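Brumdale Shared Workshop
Minutes of the May meeting, robotics bench

Started at 7:10 with the kettle still going. I'm taking the notes again, so if something sounds more cheerful than you remember it, blame me. We had a decent turnout, and two people joined by phone on speaker until the battery went.

Last month's notes

Read out, mostly ignored, accepted. One correction: I wrote that the Dalico arm was "nearly done" and several of you would like it on record that it was not. Fixed. The shoulder joint was together and the rest was in a shoebox.

Money

The bench fund is fine but not exciting. We agreed to keep a ceiling of 60 dollars on anything bought without asking first, same as before. There was a long detour about whether a spool of filament counts as a tool or a snack (meaning, something you use up and should replace yourself). It's a snack. If you finish a spool, please write it on the sheet by the printer so we can all see it coming.

The arm itself

This took up most of the evening, as it should! The elbow is in and it moves. We ran it up and down on the clamp stand while everybody stood back, and the new bracket held. The old one had cracked right along the layer lines, and the replacement is printed flat with thicker walls. I'd like us to print a spare before the next session.

The wrist is still the problem child. It has enough play in it that the fingertips wander when the arm reaches out straight. Opinions on the cause went in every direction — loose horn on the servo, worn gear, a screw that's too short, me. We're going to swap the horn first, as it's the cheapest thing to try, and look again after that.

The wiring got tidied and I'm very happy about it. Every lead has a label at both ends now, and the power supply has its own switch on the front of the box. Please use the switch. Pulling the plug out by the cord is how we lost the last one.

Software

We're calling the control program Chornovol, after a good deal of back and forth, and that's the name on the folder from now on. If you have an old copy under one of the other names, rename it or bin it. It now saves the joint limits on shutdown, so you shouldn't have to type them in every time. It doesn't check them on startup yet. That's on my list, and until it's done, look at the numbers before you press go.

Somebody asked if we could have a slow mode for first runs. Yes please. We'll put it in as the default and make people turn it off on purpose.

Hand grippers and desk work

We spent a good chunk of time on the hand-held side of things, where you do the task yourself with a gripper in each hand and the harness on your back. People like it. It's much easier to get a feel for how a jaw should close on something when it's your own arm doing the reaching. The pink mouse pad got voted in as the regular work surface for this, and the keyboard stays pushed back by the wall so there's room for both hands.

The main complaint was shoulders. The harness straps need setting for each person before they start, and we've all been lazy about that. Loosen everything, put it on, then tighten from the bottom up. It takes a minute and saves a lot of grumbling later. Cables came up too: leave enough slack to reach the far side of the pad, but check where the loops are hanging before you stand up.

We also talked about what to practice with. Soft things fold up in the jaws, shiny things slide, and anything tiny ends up under the chairs. The feeling in the room was to stick with medium-sized, easy objects for now and write down which ones give trouble. I'll start a page for that.

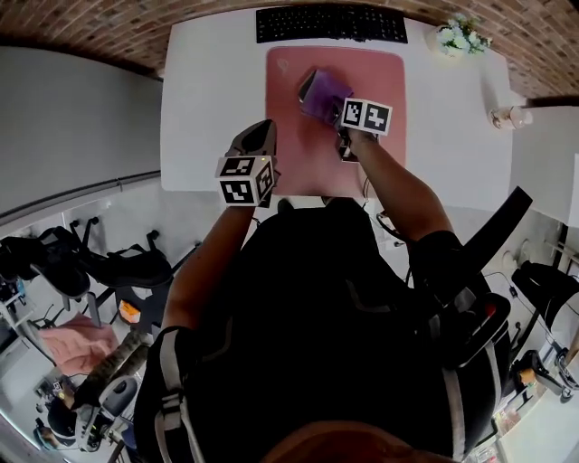

Bench Notes

The marker cubes need to stay clean and square on the grippers. Don't pick a gripper up by its cube, even if it looks like the handiest thing to hold. Use the body. If a cube has shifted, stop and reseat it before carrying on, and put a line in the log with the time. Same goes for any pattern that's scuffed or peeling at a corner.

We want a left and right check at the start of each turn. Open and close the left, open and close the right, and make sure the program agrees with you about which is which. I got this wrong for a whole evening in March and would love some company in my shame, but it's better if we all just do the check.

The aim for this round is 1,000 short recordings of simple picks and moves on the pad. It sounded like a mountain when I said it out loud. Split over the summer it's very doable, and a short one really can be short: pick it up, shift it, let go, done. Please don't throw out the clumsy ones. Mark them as clumsy and leave them in the folder, and we'll sort out later what to do with them.

Storage is going to be a pain before long. The files go on the shared drive under Fullico, one folder for each session, with a plain text note saying what object you used and whether anything odd happened. "It was weird" isn't enough of a note. I say this as the author of several of those.

Housekeeping

Chairs back under the desks at the end of the night. Jackets on the hooks, please, even in warm weather. Batteries come off charge before the last person leaves — this one isn't a suggestion, and I'll be adding it to the sheet on the door in big letters.

The small screwdriver set is missing its smallest driver again. If it's in your pocket, your bag or your car, we forgive you, just bring it home. Somebody also offered a drawer unit from their garage and we said yes before hearing how big it was. Measurements to follow.

Things to do before next time

Swap the servo horn on the wrist and test it at full reach. Whoever gets there first, leave a note on the stand.

Print the spare elbow bracket, flat, same settings as the current one.

Add slow mode to Chornovol and turn it on by default. Mine.

Start the page for awkward objects and pin the link in the group chat. Also mine, sigh.

Write up the strap and cable routine on one sheet and tape it near the harness. Two people offered and can fight over it.

Any other business

A short and fairly heated talk about whether the arm should be painted. Orange had support, and so did leaving it alone until it works. We're leaving it alone until the wrist is sorted, then we'll vote.

There was a question about letting guests try the hand grippers at the open evening. General yes, with one of us standing by and the recording switched off. We still need to pick the hour.

Wrapped up at 9:05. Next meeting same place, same start, and it's somebody else's turn to bring milk.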